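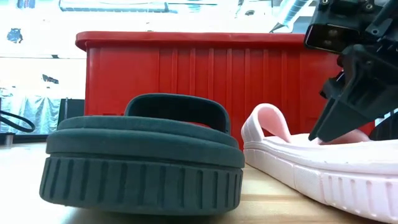 Jul 4, 2021

Shoes again today. I told myself at the start of June that I would finally do something about the pile by the back door, and here we are with June gone and me only now getting around to it. Sunday felt right for it. It was too warm to walk into Manetbridge and the fireworks weren't until late, so I had a whole slow day with nothing in it but coffee and a bit of tidying.

The slides are the worst offenders, because everyone kicks them off wherever they happen to be standing. I like them very much all the same. The dark ones have that thick ribbed sole and a big padded footbed, like walking on a sofa cushion, and the pale pink ones are a lovely soft pink with a white sole, the color of the inside of a shell. I bought the pink ones at Hendine on the same trip as the bath towels, and I remember standing in the aisle for ages telling myself I didn't need them. I have worn them every day since, so there!

Haoran Xu called in the middle of it all to ask what time we were meeting for the fireworks, and we got to talking about his mother's hallway, where everything has its own hook and the umbrellas hang in order of size. I admire it but I could never live that way. He thinks a basket is cheating – he says a basket is only a pile with sides. I said a pile with sides was all I was after, thank you, and could he please bring the good blanket tonight and leave the scratchy one at home.

So, a basket. The big red one has had such a lot of lives already. It held oranges for a while, and then all the yarn from the winter I was going to learn to knit, and then nothing much. I like it because it's bright enough that you can't miss it, even coming in from the sun with your eyes not working yet. It's on the wooden table now, up toward the back, with nothing in it, and the slides are in a row in front of it, pink and dark and pink and dark. They look so nice like that that I was a little sorry they had to go in.

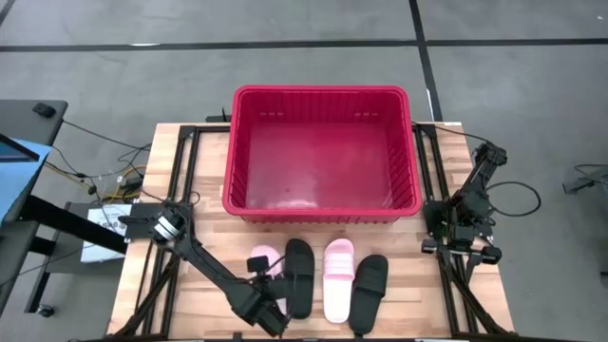
Later, after lunch

Lunch was cold noodles and the last of the cucumber salad, eaten standing up, and a peach that dripped all the way to my elbow. Then Anar wanted to be let out, and then Anar wanted to be let in, and Jin had to come and see what Anar was getting that she wasn't. Cats have no respect for a project. Jin has slept in every basket I ever brought home and I fully expect to find her on top of the slides by Tuesday.

I do think I've got the arrangement worked out. The pink pair lies flat on the bottom, side by side, over toward the left, and that leaves the whole right side of the basket free for the dark pair. No stacking! Stacking is where it always goes wrong, because the one you want is underneath and you end up tipping the lot onto the floor with your arms full of groceries. The pink ones are in their places and the dark ones are still to come.

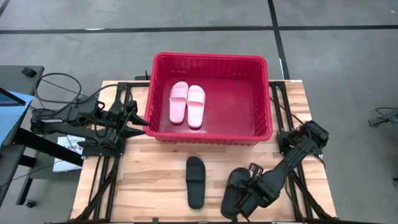 I also wrote a list of what else is in the pile, and it was a humbling list. There are the garden clogs, which should really live outside, and the running shoes I was so proud of two summers ago. There is one canvas sneaker that I think belongs to the boy from 1129, who was over here with the sprinkler in June and must have hopped home. I'll take it across tomorrow with some of the plums, if his mother is in. The winter boots can go up to the attic, but the attic in July is like an oven, so they can wait by the door a few more weeks and I won't feel bad about it.

Must find my long sleeves for tonight, the mosquitoes down by the river are terrible. And phone Haoran back – I never did tell him what time.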